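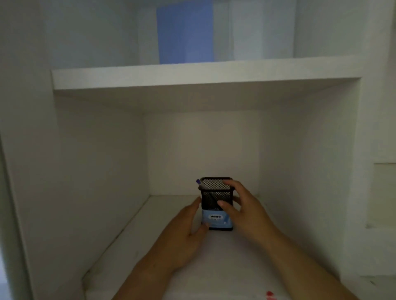 Reading Frame Tales in Translation: Term Project Report
Ajith Kandasamy

1. Purpose

The project compares two English translations of one section of the Panchatantra, the Sanskrit collection of animal stories. The section is the first book, in which a jackal breaks up the friendship between a lion and a bull. The question was how each translator handles the points where one story opens inside another, and whether a reader new to the work can tell who is speaking at those points.

2. Texts

Both translations were borrowed from the Jistelwood library. They are called A and B in this report. A is the older of the two and puts the verses into rhymed English. B sets the verses as plain prose, indented, with the source of each given in a note at the back. I do not read Sanskrit, so nothing in this report judges accuracy.

3. Method

I marked every place where a character begins a story and every place where the text returns to the lion and the bull. For each one I recorded whether the translator names the speaker again, uses a heading, or gives no signal. Story openings and returns were logged separately.

The second part was a reading test with 4 readers from the Kaimal seminar group. None had read the work before. Each read the same passage of 300 lines, two in A and two in B, and wrote down the current speaker at fixed stopping points. The session was held on a Tuesday afternoon and had no time limit.

4. Results

The log holds 38 entries. Openings are clear in both books. The speaker normally announces the story with a verse, the listener asks how that happened, and the story follows. Returns are less clear. A usually closes a story with a short phrase and goes straight on with the argument. B repeats the speaker's name and starts a new paragraph.

The two readers of A lost the speaker most often where the two jackals trade stories. One of them took a reply for part of the tale before it and did not recover until the next heading. The readers of B made fewer errors, but both complained that the repeated names slowed them down.

5. Limits

The group was small, and the passage was chosen for its density of inner stories. Maslow suggested a second passage from a quieter part of the book, but there was no time to prepare it. Amus checked the log against A only. Two entries were corrected as a result. The B entries have not been checked by a second person.

6. Further work

The same log could be kept for the Arabic line of the text, Kalila and Dimna, where the frame is changed and a trial is added after the bull's death. The library has one English version of it, currently on loan until February.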